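How to Season a New Clay-Graphite Crucible
2018-05-30
By Reginald Boateng 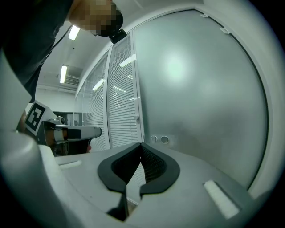
A new crucible looks ready to use, and this is how most of them get killed. Clay-graphite drinks water out of the air, and mine had spent since March in a shed at Flumholm, a place where even the nails feel damp. Before you start, look at yourself. Dark sleeves are fine if they're cotton or wool, but any thin black cable hanging from your neck, earphones included, comes off and stays in the house.

Stand the empty crucible upside down in an oven at 120 degrees and leave it for 2 hours. Let it cool in there with the door shut. You will want to peek. Don't.

Next, put it the right way up in the cold furnace on its plinth, with a square of cardboard underneath so it doesn't stick. Light the burner on its lowest flame and give it 30 minutes. Then open the gas a little at a time until the inside glows an even red, and hold it there for 17 minutes. Dario Dal Bello holds his for 31 and won't say why.

Shut off the gas, put the lid on and go to bed. Charge it with metal tomorrow, loosely, and never wedge an ingot in sideways.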